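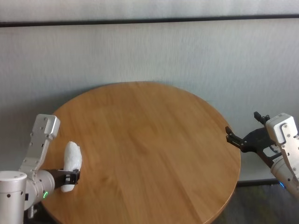
A round wooden table between two silver-white robot arms.

Pludberg drops CV screening for entry-level jobs

Furniture and kitchenware retailer Pludberg is to stop asking for CVs from people applying for its entry-level jobs, after a trial at its Stokudberg distribution centre.

From May, applicants for warehouse, shop floor and customer service posts will fill in a short online form and then do a work task linked to the job. Managers will not see a candidate's schools, past employers or dates of employment until an offer has been made.

The change covers 133 posts that the company expects to fill before the end of the summer. Head office, finance and driving jobs are not included for now, and people going for those will still be asked for a CV and a covering letter.

The trial ran for nine months and drew 790 applicants. Each was given a task lasting less than an hour. Those going for warehouse jobs had to check a delivery against a list and write a note about anything missing. Customer service applicants were asked to reply to three written complaints, one of them from a customer who had been sent the wrong item twice.

Two members of staff marked each task separately, using the same score sheet. If their marks were far apart, a third person looked at the answers. The company said this happened more often than it had expected in the first few weeks, and the score sheet was rewritten as a result. Markers now get half a day of training, up from a single hour at the beginning.

Pludberg said the people hired through the trial included more over-50s and more people returning to work after caring for relatives than in its previous intake. It has not published a full breakdown. The company said it would do so once the first group had been in post for a year, so that figures on who had stayed could be shown alongside figures on who was taken on.

The trial was set up with Plevetti, a recruitment consultancy that designs work tests for employers. Plevetti will supply the tasks for the wider scheme and will review them twice a year. It said no part of the marking would be done by software, although the online form will sort applications by location and by the shifts people say they can work.

Applicants who are turned down will be sent their score and a few lines of written feedback. During the trial this took longer than planned, with some people waiting more than a month to hear back. Pludberg said it had moved two staff into the recruitment team to deal with the extra work and was aiming for a reply within 10 working days.

Candidates who need more time or a different format can ask for this on the form. A paper version will be kept at the customer desk in each shop. Travel costs will be paid for anyone asked to do a task in person, on production of a ticket or fuel receipt.

The staff association at Stokudberg has backed the scheme but has asked for changes to the way internal moves are handled. Under the present rules, existing employees who want to switch departments must still send in a CV and have an interview with a panel. The association said it made little sense for a new starter to face a shorter process than someone who had worked in the building for years. Talks on this are due to start next month.

Other employers in the area are watching the results. Fernandes, the catering supplier, which has its main depot on the same business park, said it was looking at a similar approach for its kitchen and packing staff but wanted to see how many recruits stayed on at Pludberg before making a decision. It takes on most of its seasonal workers in the autumn.

Pludberg employs 1,000 people across its shops, offices and the distribution centre. Staff turnover has been highest in the warehouse, where the company said many leavers went within their first three months, often giving shift times as the reason. The new form sets out the shift pattern for each post at the top of the first page, together with the hourly rate and the nearest bus stop.

Applications for the first posts under the new system open at 9am on the first working day of May and will stay open for three weeks.

Contact the newsdesk | Copyright, all rights reserved | Back to top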